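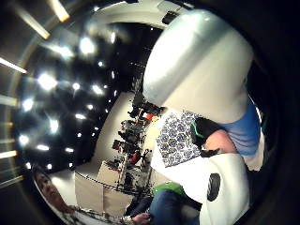 Reading time: 4 minutes

Plireck Community Help
Section: Localisation and mapping
Posted 03/02/2023 by Caroline Shirima, Cloltaston
Status: Answered

Camera pose lost when the hand-held gripper is turned on its side

We are preparing demonstration recordings for a manipulation policy at the Laitinen laboratory in Cloltaston. The recordings are made with a hand-held gripper fitted with a single fisheye camera and an inertial unit. Poses are recovered afterwards with Plireck, in two passes: a mapping pass over one slow recording of the room, followed by a localisation pass over each demonstration against that fixed map.

Of 300 demonstrations, 80 are rejected in the second pass with the message "tracking lost, no relocalisation". The failures have one thing in common. Each contains a stretch in which the gripper is rolled well away from upright, so that the room lies sideways in the view. The frame attached to this request comes from one such stretch. A great deal of it is dark ceiling with bright lights, and the operator's surroundings are reduced to a narrow band through the middle, with the shelving and the cardboard boxes. The rest is occupied by people, clothing and objects close to the lens.

The following has been attempted without improvement:

Raising the feature limit from the default to 2000 per frame.
Lowering the corner threshold.
Repeating the mapping pass at a slower walking pace.
Disabling the histogram equalisation step.

The lens calibration was carried out last June and the mean reprojection error was acceptable. The mapping pass itself completes without warnings, and when the map is drawn the room has the correct shape.

I should be grateful for advice on two points. Is the localiser in Plireck sensitive to roll as such? And is there any setting which would permit these recordings to be recovered, or must they be made again?

C. Shirima

Answer 1 (accepted)
From: mapping maintainers, Plireck

The localiser is not sensitive to roll in principle. The descriptors are computed relative to the local orientation of each corner, and a rotated view will match an upright one provided that enough of the same structure is visible in both. Your difficulty is more likely to be the distribution of the features.

In the frame supplied, the strongest contrast is found in two places. The first is the ceiling lights, which are small, bright and very similar to one another. Descriptors taken on them are nearly interchangeable, and the matcher will either discard them at the ratio test or, which is worse, accept the wrong pairs. The second is the blue and white patterned fabric. It is dense in corners and it is close to the camera, so it will take a large share of any feature budget. Should the fabric move during a recording, even slightly, its points will disagree with the map. The person and the clothing are subject to the same objection.

This also explains why the change to 2000 features did not help. The additional features were probably spent on the fabric and the lights, and the shelving, where you would wish them to be, gained very little.

We recommend the following, in this order.

1. Enable grid_balancing in the localisation pass. This imposes a limit on each cell of the image, and surplus corners in a crowded cell are dropped.

2. Supply a mask. Plireck accepts a fixed mask for the dark lens border and any part of the gripper that is always in view. It also accepts a mask per frame, and any person segmentation model will serve to produce one. Please extend the masked area by several pixels, as corners on the outline of a person are as harmful as those inside it.

3. Set saturation_reject to true. Corners centred on a clipped highlight are then ignored.

4. Record the mapping pass again and include rolled views. A map made with the camera upright throughout will contain little of what the camera sees when it lies on its side — most of all the upper parts of the room. Turn the gripper slowly through a quarter turn in each direction at several positions, returning to upright each time so that the loops close.

Steps 1 to 3 can be applied to the existing recordings. If the room has been altered since the demonstrations were made, a new mapping pass will be of limited use for them, and you may have to rely on those three steps alone.

Please also confirm that the mapping pass and the localisation pass refer to the same calibration file. We see this mistake often.

Answer 2
From: user kd_fisheye

Check the calibration towards the rim of the lens. A low mean error says little if the board was always held near the middle. In a sideways view like yours the useful background can end up a long way from the centre, where the model is poorest. We repeated ours with 100 images, the board placed right up to the dark border, and the rejected recordings fell considerably.

Answer 3
From: user ostrava_lab

Use Kiltanitz instead, it has inertial fallback.

Comment on Answer 3
From: mapping maintainers, Plireck

Plireck also supports inertial propagation through short gaps (imu_bridge, off by default). It is suitable for brief losses only. Drift grows quickly, and a policy trained on drifting poses will learn the drift. We would not advise it until the masks are in place.

Comment on Answer 1
From: Caroline Shirima

Thank you. The calibration file is the same in both passes. The fixed mask we had been using covered the border alone. With grid balancing, the saturation setting and masks per frame, the greater part of the rejected recordings now pass. The remainder still fail at the moment of the roll, and for these a new mapping pass has been scheduled. I shall also repeat the calibration as suggested in Answer 2.

One further question, which I can move to a separate thread if preferred: does grid_balancing apply before or after the mask?

Comment on Answer 1
From: mapping maintainers, Plireck

After. Masked cells are left out and their share is passed to the remaining cells.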